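Last updated January 23, 2018 by Tibor Bozsik. Questions about the spending side go to Maëlys Bailly.

# kettle-sim

Kettle is the simulated kitchen we're using to decide what to buy for the Mitthorpe lab – arms, grippers, counter, the lot. Every run is a rehearsal for a purchase order, and it has been great fun so far! You can swap a gripper in the config, rerun overnight and argue about it over breakfast.

## What's in the release

- 493 episodes, 159 of them with both arms in use
- `budget.csv`, one row per part, with the Briditz and Homisska quotes side by side
- renders from the wrist and body views

The wrist view is the one to open if you care about finger length and opening width. Both drive the price more than we expected.

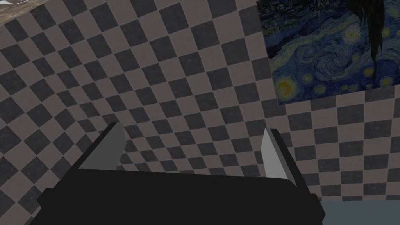
## How we use it for planning

1. Pick an arm and gripper pair from `parts/`.
2. Run the 12 counter tasks.
3. Copy the reach and clearance numbers into `budget.csv`.
4. Flag anything that needs a longer forearm, because that moves us up a price band.

Thin utensils are the fussy ones. They lie nearly flat on the counter, and a gripper that's lovely on a bottle may be hopeless on them. Please run those tasks before you fall in love with a quote (I speak from experience).

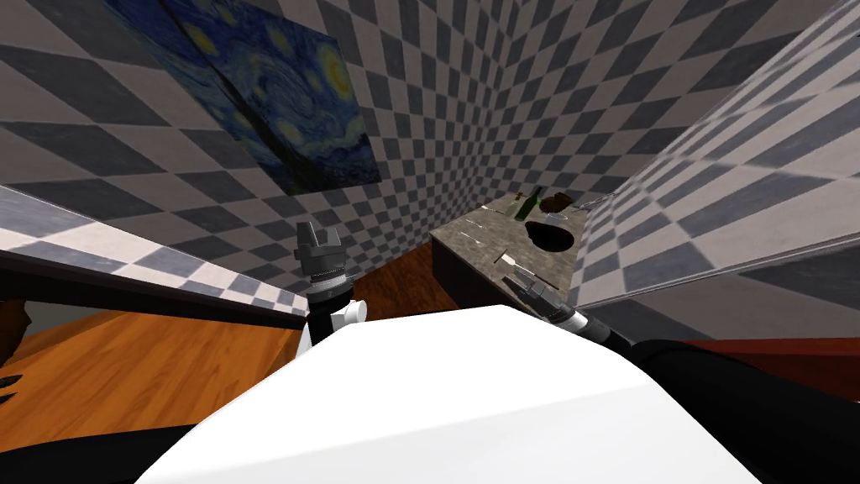
*Body view, both arms: right gripper near the front edge of the counter, left one open.*

## Still open

- One arm or two in the first order. Maëlys wants two; I'm coming around.
- Spare fingers: 3 sets are in the draft, not yet approved.
- Shipping is missing from the Homisska rows. The new quote is due in February.

Prices in the CSV exclude tax. Pull requests are very welcome – especially for new grippers!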